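Blue storage bins in an unheated garage – will they crack?

Urell
Moving the overspill from the loft into the garage before winter. Mostly old curtains and kids books. Been told plastic bins go brittle in the cold and split when you lift them. Is that right, or do I need to spend more? Garage is dry enough but no heating. 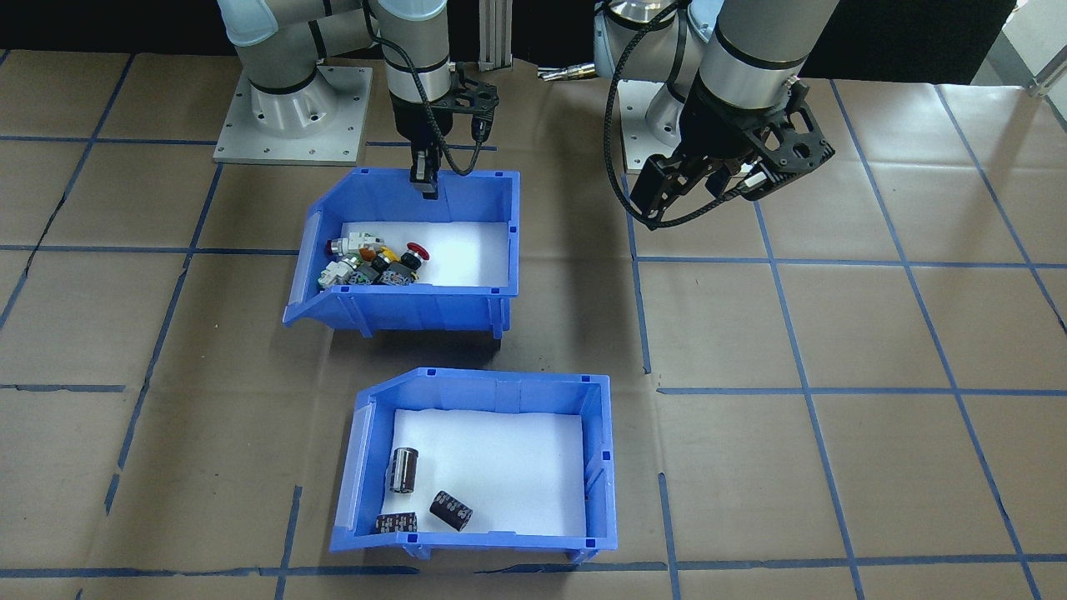
Blue storage bin, the upper one.

Halleck
8 October 2022
Had mine out there since May two years back, no cracks. Books are the problem, too heavy. Half fill them, curtains on top. And keep them off the concrete, a pallet will do.

Gralodero
Agree re books. Damp worries me more than cold tbh – lids arent airtight whatever the label says. I put silica bags in, 80p each from the market, and swap them in spring. Dont stack more than 2 high.

Živković
just take the books to the charity shop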